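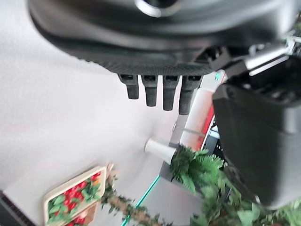

Kallavo Drops Fragrance From Its Barrier Hand Cream

Kallavo will ship a reformulated version of its Jayawardena barrier hand cream starting in May, the company said in a notice to retailers. The new formula contains no added fragrance. Glycerin stays at its current level, and the lanolin in the old cream has been replaced with a blend of shea butter and petrolatum.

The cream is sold mainly to people who wash their hands many times during a work shift, including kitchen staff and dental assistants. According to the notice, fragrance was the most common subject of customer complaints about the old version, followed by a greasy feel on door handles and phone screens. The new version has a slightly lower oil content and is meant to absorb faster.

Stores can sell their remaining stock of the old formula. The two versions carry the same name, but the new tube has a white cap and the words "no added fragrance" under the logo. The pump bottle for workplaces will hold 500 milliliters, the same as before, and will fit existing wall brackets. Prices do not change.

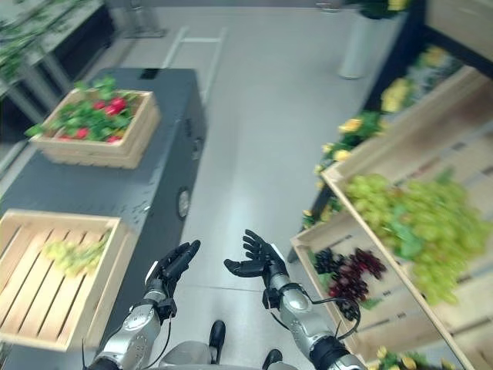 PRODUCT TESTING

The reformulation was tested for eight weeks on 410 adults with self-reported dry hands. Half used the old cream and half used the new one, at least three times a day. Skin water loss was measured on the back of the hand at the start, at the midpoint and at the end.

Water loss fell in both groups. The drop was 13 percent larger in the group using the new cream, said Dilruba Sheikh, who ran the study for the contract lab Ostska. Reports of stinging were also less frequent in that group. Sheikh noted that the participants knew the new cream had no scent, so their own ratings of comfort should be read with care. The water loss readings came from an instrument and are less exposed to that problem.

The study did not include people with diagnosed hand eczema or a known allergy to any ingredient. Kallavo makes no medical claim for the product.

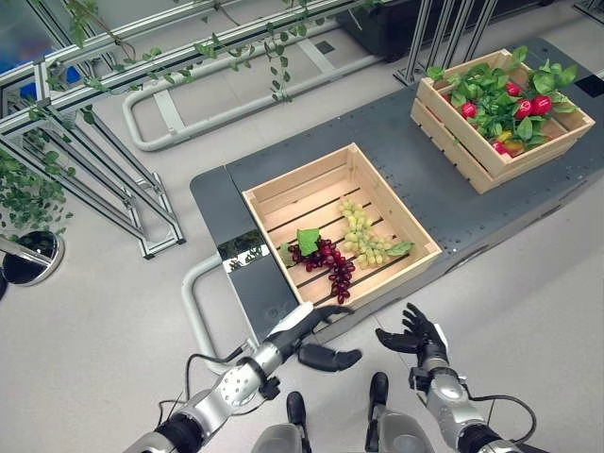 Application instructions have been rewritten as well. The old leaflet told users to rub the palms together, which leaves most of the cream where the skin is thickest. The new one starts with a small amount on the back of one hand, spread toward the knuckles and then down each finger. For the last step the fingers are slightly curled and the thumb is kept apart from them, much like the hand by the corner of the wooden crate in the photo, so that cream can be worked into the fold at the base of the thumb. Rezaul Debnath, the formulation chemist on the project, said that fold is often missed and is a common place for cracking.

Users who wear protective gloves are told to wait until the cream has absorbed before putting them on. Petrolatum can weaken natural rubber latex, and the leaflet recommends nitrile gloves for anyone using the cream during work hours.

Distribution outside the company's own stores will be handled by Bamska. Orders for the pump bottle open at 9 a.m. on the first business day in May.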